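Second-year Textiles and Environment, semester one project report. Submitted 17 Jun 2025.

# Lint and fibre loss from cotton towels in shared laundries

## Background

Every time a towel is washed and dried it gets a little lighter. Some of the fibre goes down the drain with the wash water, some is caught in a filter, and some leaves the building through the exhaust duct. Most of the reading I did for this project dealt with synthetic clothing and the plastic fibres it sheds in the wash. Cotton has had less attention, partly on the view that it breaks down by itself. It does break down, but dyed and softened cotton can take a good deal longer than plain cotton, and in the meantime it clogs pipes, coats ducts and has to be cleaned up by someone.

I chose towels because they are nearly all cotton, they are looped, and they are washed often. I also live in Pinska Hall, where the shared laundry has a bin for lint that is always overflowing by the weekend. My starting question was simple: how much of that lint could be avoided by changing what residents do, without buying anything?

## Aims

The project had two parts. The first was a small weighing trial using new towels. The second was a survey of residents on how they wash and dry their towels. I had planned a third part on drain water but dropped it when I could not get a fine enough mesh in time.

## The weighing trial

I bought 21 bath towels of the same size and colour from Drisorport, a homewares shop near the station. They are sold as pure cotton, medium weight. Each towel was labelled with a stitched number in the hem, because marker pen faded on the test piece I tried first.

The towels were split into three groups of seven:

- Group A was washed warm and dried on high heat.
- Group B was washed warm and dried on low heat.
- Group C was washed warm and hung on a line.

Each group went through ten full cycles. I used the same unscented powder throughout and no fabric softener. Before the first cycle and after the last, the towels were left for two days in the textiles lab so that they could settle to the same moisture level as the room, then weighed on the lab balance. This step matters more than I expected. On my practice run I weighed a towel straight after drying and again the next morning, and the gain from moisture in the air was larger than any fibre loss I was hoping to measure.

Lint from the filter was collected after each drying cycle in paper envelopes and weighed in one go at the end. I picked out hair and anything else that was clearly not towel.
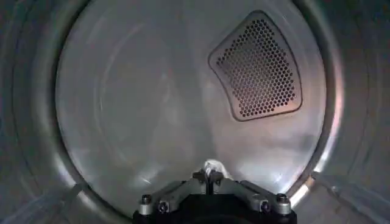
Paweena Meesuk

## Results of the trial

All three groups lost weight. Group C, on the line, lost the least, and nearly all of its loss was in the first three washes. This fits with what the shop label says about washing new towels separately.

Group A lost the most. The lint caught in the filter made up a bit over half of the total loss for this group. The rest must have gone out with the wash water or through the exhaust, and I have no way of splitting the two. Group B fell between the others but sat closer to Group C than I had guessed it would.

Two towels in Group A had pulled loops by the end. One towel in Group B came back from a cycle with a mark on it that would not wash out. I kept it in the results, as it did not seem to affect the weight.

The texture also changed. The line-dried towels were stiff and scratchy by the fifth cycle, while both tumbled groups stayed soft. I did not measure this, but anyone thinking of telling residents to switch to a line should know it. Shaking the towel hard before hanging helped a little.

## The survey

The survey went out by email and on paper in the hall's common room. I received 70 completed replies, which is fewer than I wanted but enough to see some patterns. Most people who replied wash their towels once a week or once a fortnight. High heat was by far the most common setting, and the usual reason was speed. Residents pay per cycle, so a load that is still damp at the end costs them another payment.

Cleaning the filter was the other main question. Just under half of the people who replied said they clean it before every load. Several wrote that they assumed the cleaners did it. A few did not know there was a filter. One person wrote that they clean it "only when it looks like a jumper".

I also asked about softener, because it leaves a coating on cotton and can make loops shed more easily according to one of the papers I read. Around a third use it on towels. I did not test softener in the trial, so I can't say whether it makes a difference here.

## Cost and waste

The hall office let me see the laundry usage totals for the semester. The machines ran 4,000 drying cycles in that time, of which the office could tell me that 1,015 were on the low setting. If the lower shedding I found for Group B held for everyone's towels, moving more loads to low would make a visible difference to the lint bin. I have not put a number on this because real loads are mixed, and my trial used only new towels of one type.

The price is the obvious obstacle. A low heat cycle costs the same as a high heat cycle but dries less in the time. Kwok, the company that services the laundry, told me by phone that the cycle length on low can be changed in the settings and that the hall would need to ask for it in writing. I have passed this on to the office.

## Limits of the work

Ten cycles is a short life for a towel. Shedding probably slows down and then picks up again as the cloth wears thin, and my trial would miss that second stage. I used one brand and one colour. The wash loads were small compared with what most people put in, and an overfull drum rubs cloth differently.

The filter lint figures are also less solid than the towel weights. On two occasions I reached the laundry late and another resident had already emptied the filter. I left those cycles out of the lint total for Group A and adjusted the average, which is explained in Appendix B.

## Recommendations

1. Ask Kwok to lengthen the low heat cycle at the same price.
2. Put a short sign about the filter at eye level, with wording agreed by the hall office.
3. Fix the two broken lines in the courtyard before July.
4. Replace the open lint bin with one that has a lid.

I would also suggest that a later student repeat the trial with used towels. The Pledow charity shop has said it would set aside a bag of them if given a month's notice. The numbered towels from this project are in the textiles lab, second cupboard, and can be used for more cycles. The raw weights are in Appendix A and the survey form is in Appendix C.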